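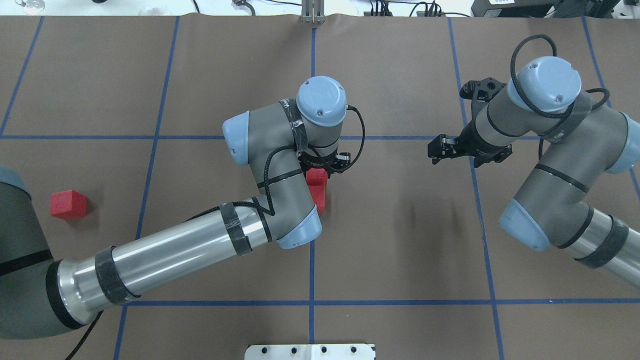 One reviewer of our last report asked why a lab would spend a year on moving blocks between squares when warehouse arms already do it faster. The objection is fair, and our answer is the method.

Home Research People Publications Join Contact

Isthorpe Manipulation Lab studies how two-arm policies learn from small sets of demonstrations. We are part of the engineering school at Isthorpe and share a building with the Plarlow machine shop.

Our main result so far is Tiltau, a training procedure that labels each demonstration by grid cell before the policy sees it. The work surface is covered in brown paper and divided with blue tape. Cell labels replace exact object coordinates, so a small error in camera calibration does not spoil the data.

With 197 demonstrations, Tiltau matched a baseline trained on around four times as many. The gain held for single-arm picks and was weaker for handovers between arms, where timing errors dominate. We report both.

Current work, under the name Güneş, tests whether the labels survive a change of lighting. Two of the seven planned conditions are complete. Code and logs are released with each paper. Applications for graduate positions open in October.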